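Stockdale Bread and Serving Ware Records

README for the July release

Summary
The Stockdale records describe breads and the articles used to serve and pack them: trays, spatulas, tongs, paper bags and gift bags. The release contains 536 records, each covering one article or one baked item. The records were prepared at Skisgate under the supervision of Ruth Pilkington and are intended for teachers of food service, catalog editors and students of household goods.

Contents of the release
items.csv: one row per record
terms.txt: the list of permitted terms, with definitions
notes.txt: remarks by the editors on individual records
README: the present file

Fields
item_id: a permanent number. Numbers of withdrawn records are not reused.
group: one of bread, tray, utensil, bag, cloth or other.
shape: for bread, one of loaf, roll, braid, ring or flat. For trays, one of round, oval, square or rectangular.
surface: the outer appearance of the item, such as glossy, matte, floured or seeded.
decoration: printed or painted motifs, entered in the singular (strawberry, leaf, stripe). Lettering is entered exactly as printed, including lower case.
handle: present, absent or not recorded.
condition: new, used or damaged. Left blank for bread.
remarks: free text, in English.

Describing bread
A braided loaf is entered as a braid whatever its size. Small items are entered as rolls when they are meant for one person. Crust color is taken from the nine terms in terms.txt, running from pale to dark brown, and the editors ask that contributors choose the nearest term and refrain from combining two. Fillings are recorded only when the baker has supplied a written ingredient list. Neville Marsden reviewed the bread entries and corrected a number of braids that had earlier been filed as loaves.

Describing bags
A paper bag placed inside a gift bag is treated as two items, and each record gives the number of the other in the remarks. Handles are described by material only where the supplier has stated it. The pattern of a gift bag is entered under decoration, with no more than three colors.

Describing trays and utensils
Rims are recorded when they differ in color from the base. Slotted and solid spatulas have separate terms. The word "turner" was used in the first release and has been retired; searches for it will return no results.

Known limitations
Sweet breads are better represented than plain ones. Weights are missing for roughly half of the bread records, as the scales at Skisgate were out of service for part of the work. Measurements of trays supplied by Gallell were given in inches and have been left unconverted. Records for cloths are incomplete and should not be used for comparison.

Corrections
Corrections should be addressed to Brenda Yeoman at the Skisgate office and should quote the item_id. Please state the source of any new measurement.

Comments

Keith Bloxham
The inch measurements caught me out. Could a units column be added next time?

Brenda Yeoman
A units column is planned. Until then, please check the supplier field in notes.txt.

Petrică Cârstea
Thank you for separating the braids from the loaves. My students had been filing them by guesswork.

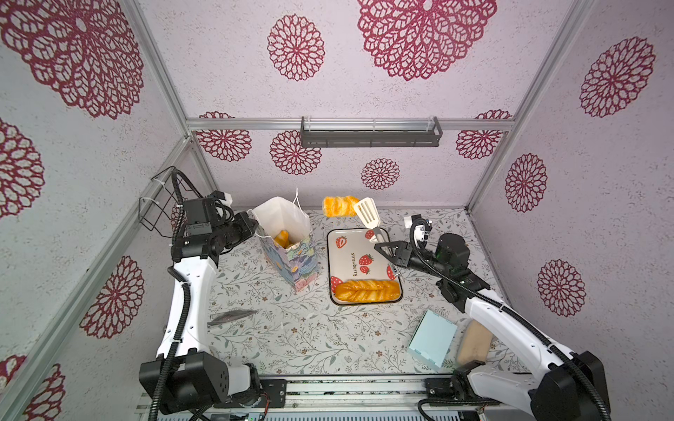

How should a printed word on a tray be recorded if it runs vertically?

Enter the word under decoration exactly as it is spelled, and add "vertical" in the remarks. The direction of lettering has no field of its own in this release.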